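**Monday, Disura notebook, contact labels**

Continued from the last entry. The question is still the same: can we find the moment of grasp in the recorded episodes from the finger signals alone, so that we don't have to mark every episode by hand in Fuderon? I have now run the new version on the whole table-top set, which is 304 episodes after I removed the ones with a missing wrist stream.

What I changed against the old version:

- The old one looked only at the finger position. When the fingers stopped closing, it wrote "grasp". This is too late for soft objects and sometimes much too early for thin ones.
- The new one looks at the finger position and the motor current together. The current must rise and the fingers must slow down, both inside the same window. The window is 60 ms.
- The first closing at the start of an episode (when the operator tests the fingers) is now thrown away. Before, it was counted as a grasp on nothing and it spoiled the average for every object.

I also changed the name of the label from "grasp" to "contact". It is a more modest word and I think we should keep it. A grasp is something we conclude afterwards, when the object has left the table.

The object set is the same as before: scissors, glue stick, puzzle cube, plain red cube, small box. The box is the easy one. It is stiff, it has flat sides, and the current rises in one clean step. If the method fails on the box, then there is a mistake in the code, so I always look at the box first.

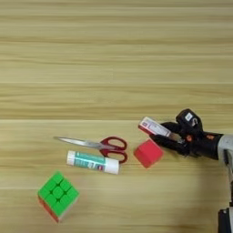 *Box between the fingers, head camera. The other four objects are on the table.*

For the hand check I took 100 contact events from the set, chosen by the random seed and not by me. Two of us marked them separately in Fuderon, without seeing the automatic label. We had agreed on the rule before: mark the first video frame where you believe a finger touches the object. In 60 of the events the automatic label falls between our two marks or exactly on one of them. I am content with this as a first number. The old version was clearly worse, but I did not check it on the same events, so I will not write a comparison here. To do.

The remaining events are of three sorts, and I went through them one after another:

1. The label is a little late, by one or two video frames. Mostly the glue stick. It can roll when the first finger touches it, and while it rolls there is almost no resistance, so the current stays low until the second finger arrives.
2. The label is right and the human marks are bad. In these the wrist covers the object in the head view and we were both guessing. Our two marks are far from each other, which is a good sign that the video cannot answer the question.
3. The label is wrong. Something touched something, but it was not the object we wanted.

For the first sort I tried to make the window longer. It repairs the glue stick and breaks the box, and then the box label comes too early. I don't like to have one window per object. The policy will not know the object's name at this point, and the labels should not depend on information that the policy does not have. So the window stays, and the glue stick stays a little late.

One more thing on the glue stick. The place of contact matters more than I expected. When the fingers take it at the end, the free part turns and the current has two small steps, one after the other. When they take it in the middle there is only one. For training we keep the first step. I looked at some of the two-step curves together with the video, and in most of them the first step agrees with what I would mark myself.

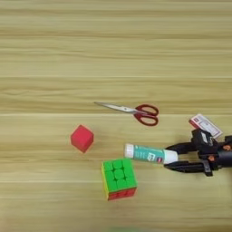

The objection from the Dradetti group, by message after lunch, was that a first step in the current is no proof of contact at all, that friction in the finger joints can give the same shape, and that we should record some closings on air at the same speed before we believe any curve with two steps. It was also said that for their own use a late label is harmless, and an early one is not.

I agree with the first part. We have the closings from the start of the episodes, the ones I throw away, but the operators do them quickly and the speed is not comparable. I will record proper ones tomorrow morning, before the table is needed. Slow, normal and fast, fingers only, arm standing still. If the friction gives a step of the same height, then the threshold must go up and the 60 has to be computed again.

On the second part I am not so sure. For us a late label is not harmless. The policy learns from the label when to stop approaching. If the label is late, it learns to continue pushing after it has already touched, and with a light object this means that the object travels over the table in front of the finger. I have seen this in the roll-outs with the old labels, above all with the red cube.

So the third sort of error needs its own class. At the moment we have "free" and "contact". I want to add "push": there is contact at one finger, the object moves, and the opening between the fingers does not get smaller. From the current alone it is difficult to see, the cube weighs almost nothing. From the arm velocity together with the head video it should be possible.
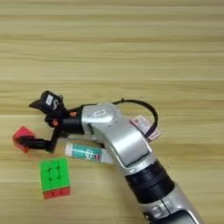

A push is not always an error either. Sometimes the operator moves an object on purpose to make space, and later takes another one. If we delete all such episodes we lose a useful behaviour, and the set becomes too clean. My proposal is to keep them, to label them as push, and to let the training decide with a weight. The weight can be zero in the first run.

Notes for the code, so that I don't forget:

- The velocity limit for push is written directly in the script. Move it to the config file.
- Fuderon exports the marks with the video time and the finger log has its own clock. I correct the offset once per episode. Check that the clocks do not drift in the long episodes.
- The events of the second sort (wrist covers object) should get a flag "not visible" in the hand check, and be counted separately. Otherwise we punish the method for our own guessing.
- Ask at Rosales if their second fixed camera is free. With a side view, most of the second sort would disappear.

Open question, for the next meeting: scissors. They are thin and lie flat, and the fingers often touch the table before they touch the handles. The current rises, the fingers slow down, both conditions are fulfilled, and the label says contact. It is contact, but with the table. I have for the moment no good idea except to use the height of the fingertips, and this depends on a table calibration that was last done in May.

Labels are in the shared folder under the new version name. Please do not train on the scissors episodes until I have looked at the heights.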